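## 4. Oiling and first care of the table top

Your Skunent table comes from the factory with one thin coat of Skumora oil. Before daily use, please add two more coats. Oiled wood keeps its colour longer and is easier to wipe.

1. Clear the top and wipe it with a cloth that is only a little damp. Let it dry for 2 hours.
2. Sand lightly with the Kassab pad, always along the grain. Never sand in circles – the marks will show later when the oil is dry.
3. Remove the dust with a soft brush, also inside the cable hole.
4. Pour a small amount of oil on a cotton cloth and spread it thin and even. Start at the far edge and work toward yourself.
5. After 15 minutes, take away all oil which did not go into the wood. If it stays, the surface becomes sticky.
6. Wait 4 hours and repeat steps 4 and 5.

**Caution:** Cloths with oil can catch fire by themselves. Spread them flat outdoors to dry, or put them in a metal pail with water. Do not fold them and do not throw them in the garbage while still oily.

**Note:** One bottle of Skumora is enough for up to 4 coats on the small model. For the large model, order a second bottle.

During the first week, do not put hot cups or wet glasses directly on the top. Clothes and bags may lie on it after the oil is fully hard, but dark fabric can give off dye on light wood when it is damp.

For scratches, use the Ziltard repair stick in the nearest colour – see section 6. Repeat the oiling every October, before the heating season makes the air dry. 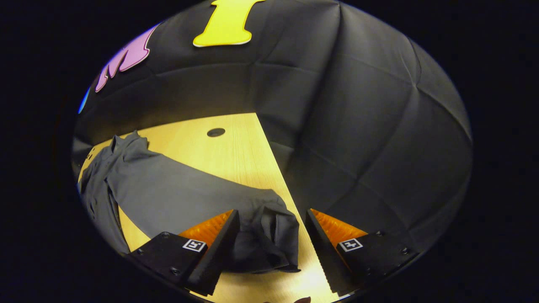 *Fig. 4: Light wood top with straight grain and round hole, grey garment laid across.*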